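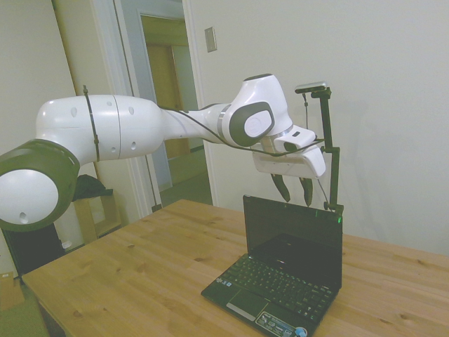

Vudora workshop, Fleketby: visit report
Visited 2019-08-17, open afternoon

Vudora is a shared workshop on the upper floor of a former school building in Fleketby. Members pay monthly and get key access, a storage shelf and the use of the machines after an induction. The open afternoon covered the wood shop, the electronics room and a side room where two members have been working on a robot arm. I went for the arm and spent most of my time there. The notes on the other rooms are at the end and are short.

The arm

The arm is a secondhand research unit with a parallel gripper. Lieven Van Loon and Themba Van Wyk bought it without its original controller, and the build consists mainly of what they have put in place of it. Van Loon does the electrical work and Van Wyk writes the software. They started in July of last year.

The mechanical side has been left mostly alone. The joints have been opened for inspection, regreased where the manual called for it and closed again. One wrist joint had a worn seal. The replacement came from Betancur, a local bearing and seal dealer, who matched it by measurement after the part number returned nothing.

The controller is a small industrial computer with a real-time kernel. It talks to the joint drives over the original bus. Van Wyk worked out the message format by reading drive documentation and by moving one joint at a time with the current limit set very low. His notes run to 786 lines of plain text and are kept in the same repository as the code, under the project name Stirno. I was shown the section on homing, which contains three crossed-out theories and one that works.

Emergency stop is a hardwired loop. It cuts motor power directly and does not pass through the computer. Van Loon demonstrated it twice. The brakes engage with an audible clack and the arm sags slightly before it holds. He measures the sag after any change to the brake supply and writes it on a card kept by the power switch.

Cabling

The gripper and camera cabling is run on the outside of the arm, along the links and over the wrist, with a zip tie on the long link to hold it. The internal channel is already full of the original harness. Van Loon's concern is wrist rotation: the cable has to be slack enough for the full working range but must not form a loop that can catch the gripper. The present solution is a software limit on the last joint, set well inside the mechanical limit. He plans a proper cable guide in place of the tie and has drawn two versions. The printed prototype of the first was on the shelf and had cracked at the screw boss.

I asked why the tail of the tie had not been trimmed. It is moved often, and he cuts them only when a position is final.

Camera mount

The camera is a small flat module on a frame of thin black rods and clamps attached to the side of the gripper. It travels with the hand. An earlier arrangement used a camera on the wall, which had the advantage of a fixed calibration and the disadvantage that the arm blocked its view during most of the motions that mattered.

Rods and clamps were chosen for adjustability. The drawback is that each clamp can slip, and a small rotation at the lower clamp becomes a visible error at the camera. Calibration is therefore repeated at the start of each session against a printed checkerboard. If the result differs from the previous one by more than a set threshold, the program refuses to start and the clamps are checked by hand. Van Wyk wants to replace the whole assembly with a single machined bracket once the position has settled. It has not settled yet. The current complaint is that the fingers hide the contact point at close range.

The task

The work in progress is closing a laptop lid. The test piece is a black laptop set diagonally on the wooden table. The gripper comes in above the screen with the fingers pointing down, moves to the top edge, and then has to follow the arc of the hinge without lifting the base or forcing the lid.

The difficulty is in the hinge. Its resistance is not constant, and the axis cannot be measured directly by the camera. Stirno estimates the axis from the visible edges of the lid and then corrects it during the motion, using motor current as a rough force reading. A separate force sensor would be better. The quotes they received were higher than what they had paid for the arm, and the matter was dropped.

At the time of my visit they had logged 217 attempts. Each log holds joint positions, motor currents, camera images and a typed result. The result field is free text, which Van Wyk now regrets, as it makes sorting slow. Entries I saw included "ok", "ok but base moved" and "stopped by LVL".

The glossy screen is a recurring problem. With the display off it reflects the arm and the ceiling lights, and the edge detector sometimes locks onto a reflected line. Two remedies were under discussion. One is to switch off the lamps nearest the table. The other is to reject any line that moves when the arm moves and the lid does not. Van Wyk prefers the second and had it partly written. Van Loon had already found the lamp switch.

Speed is kept low for all runs. Visitors were asked to stay on the doorway side of a tape line while motor power was on.

Cost

The replacement electronics, excluding the arm, have cost more than 300 dollars, most of it for the power supply and the stop circuit. The computer was already in the workshop. Van Loon keeps the receipts in an envelope taped inside the cabinet door and offered them for inspection. The seal was the cheapest item and took the longest to arrive.

Other rooms

Wood shop: table saw, band saw, planer, central dust extraction. The extraction is adequate at the saws and weak at the planer, where the duct makes two tight bends. Clean floor. Booking is by paper sheet.

Electronics room: soldering places with fume arms, a good microscope, an older oscilloscope with one dead channel marked as such. Component drawers are labeled by value and mostly correct. I found a few ceramic capacitors in the wrong drawer.

Access

Parking is behind the building. The stairs are narrow, and the goods lift requires a key from the office. Anyone wishing to see the arm outside an open afternoon should write to the workshop and ask for the side room. The Stirno code is available on request, with the notes. Van Wyk asks that people read the homing section before powering any similar drive.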